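Taking Computers Apart, Slowly: My Summer With a Board, a Gripper and a Lot of Memory Modules 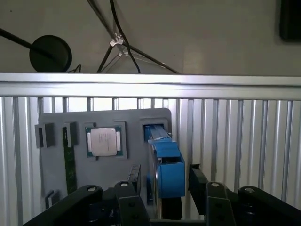
Nyamweya Robotics Lab – Student Project Reports

I spent most of the summer trying to get a robot arm to put a stick of memory into a slot. That's the short version. The long version is my project report, and I've tried to write it the way I'd tell it to the next student who picks this up (hi, whoever you are!).

My advisor, Lilian Wanyama, had a question left over from an earlier project. The lab already had a policy that could pull parts off our practice board pretty well, and it learned from demonstrations, meaning one of us drove the arm by hand and the policy copied us. What she wanted to know was whether the insertion side would get better if we simply gave it more demos, or if it mattered more what kind of demos we gave it. I guessed "more." I was wrong, but I'll get to that.

The board is gray and stands upright, with a pocket or slot for each part. There's a CPU in a square recess in the top center, a green memory module in a long slot next to it, and a graphics card with a blue shroud over on the right, which sticks out toward the arm and gets in the way of everything. Having the board upright changes the job a lot. On a flat table you can let a part rest for a second while you fix your grip, and with this one you can't, so if the jaws are a little crooked when you pick up the module they're still crooked when you get to the slot.

All of the policy's pictures come from the small camera at the wrist. I like that setup because the view moves with the gripper and both finger plates are always there for reference. The bad part is that when the gripper is close in, the jaws cover just the bit of slot you'd like to see.

Collecting the data

I recorded 1785 demonstrations in total. Kibet Rweyemamu did a good share of the driving with me, and we found out fast that we drive very differently. I go straight in and correct at the end. He stops short, lines up, and then pushes in one smooth motion. At first I worried that mixing our styles would confuse the policy, so I tagged every demo with who drove it and kept them in separate folders, using a little labeling tool I wrote and called Flokora (it's a script with two buttons, don't get excited).

After the first batch I looked through the failures and noticed they were nearly all the same failure. The module would touch the lip of the slot a hair off, and the arm would just keep pushing. Of course it did! Neither of us had ever shown it what to do there, and whenever we messed up a demo we threw it out and started over.

So I made a second kind of demo. I'd begin with the module already against the lip, tilted or shifted, and record only the part where I backed off, straightened up and tried again. We called these recoveries. They're short and kind of boring to record, and 623 of the total are recoveries.

What I compared

I trained 2 policies. They used the same network, the same training time and the same number of demos. One got only clean, start-to-finish insertions, and the other had part of those swapped out for recoveries. Then I ran both on memory insertion, switching between them in a shuffled order so that I couldn't go easier on my favorite. That came to 359 test runs once I'd dropped the ones where the arm stopped for a safety limit before it reached the board.

The policy with recoveries won clearly on the memory module. The nice thing was how it won: it didn't make better first tries, and its first touch was off about as often as the other one's. It just didn't give up on a bad touch. On the clean-only policy, a bad first touch almost always meant a failed run.

On the CPU I didn't see a difference I'd trust. I think that's a grip problem, because the part is flat and the jaws don't have much to hold, and no amount of clever backing off fixes that.

Mixing our driving styles turned out fine, by the way. I trained on only my demos and only Kibet's as a side check, and neither beat the mix.

Things I'd do differently

I'd log the gripper opening from day one. I added it in August, so the early demos don't have it and I had to leave it out of training completely. I'd also test with the graphics card taken off the board, to see how much of the awkward approach comes from steering around it. And I'd write down the lighting! One Friday's runs look noticeably worse than the rest and I can't tell you why.

The demos and Flokora are both on the lab drive, in the folder with my name on it. Please read the notes file before you retrain anything, the folder names from June are a mess.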